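Looking after the two-arm unit at Vuswood: questions we keep getting

Most of these come from people about to take over a shift, and a few come from people who have read the Prerkmont brochure and believed it.

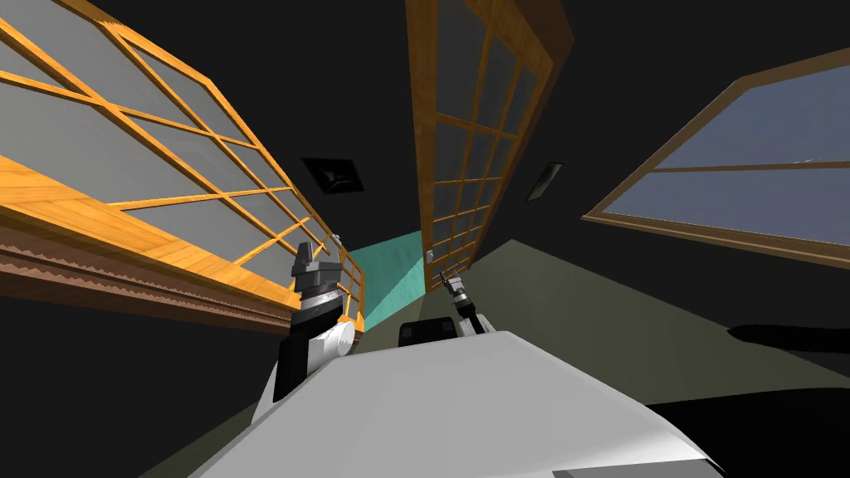
The answers cover setting up, routine care and what to do when it stops. They apply to our unit and its simulator. If you have a different model, read your own manual.

Do I really need to run a job in the simulator first?

Yes, and then don't trust it too far. The simulator is good at telling you that an arm can't reach something, or that the two arms will try to be in the same place. It is poor at telling you whether a grip will hold. Ours has never dropped a part in simulation. The real one has dropped plenty.

The room in the simulator looks tilted. Is the robot set up wrong?

Check the view before you touch the robot's settings. The viewing angle and the robot's base position are stored separately, and a leaning room usually means only the first has been moved. Reset the view. If the floor is still at a slope after that, open the base settings and compare them with the printed sheet in the cabinet. Please don't "correct" the base by eye. We lost most of May to that.

The brochure says it calibrates itself. Why is there a calibration page in the log?

It has a self-check, which compares the joint readings with the readings it saved last time. If the saved ones were off, it will agree with itself quite happily. We do a proper calibration with the pointer and the plate every 200 hours, and after any knock, however small the person who knocked it says it was.

How long should I leave it to warm up?

Prerkmont's leaflet doesn't ask for a warm-up. We give it 60 minutes at slow speed before calibrating, as our results wander if we don't. For ordinary work you can start sooner, but write the start time in the log.

What about the 2,000-hour service?

That figure is for the arm joints. It was never meant to cover the grippers, which get far more wear here. Look at the finger pads at the start of each shift and change both together. One new pad and one old one gives you a crooked grip, and the software will report it as a camera fault.

Can I use the cheaper pads from Onu?

We tried 2 sets. They fitted, and they went shiny sooner than we liked. Perhaps we had a bad batch. Until someone shows us numbers, we buy the Bretberg ones.

One arm has stopped and the other is still going. Which button?

The red one. Don't use pause, which finishes the current move first. Once everything is still, isolate the power and lock it off before you put a hand anywhere near a joint. Then take down the fault code, because restarting wipes it.

Does the software update fix the wrist fault?

The release notes say so. They said so for the previous version too. Save the settings, update the simulator alone, and run your usual jobs there for a week. A loose wrist connector won't be cured by an update in any case, so check that the plug is fully home.

Who signs it back into use?

Whoever did the work, plus one other person who has watched a full cycle at slow speed from outside the guard. Both names go in the log, on the same line as the fault code.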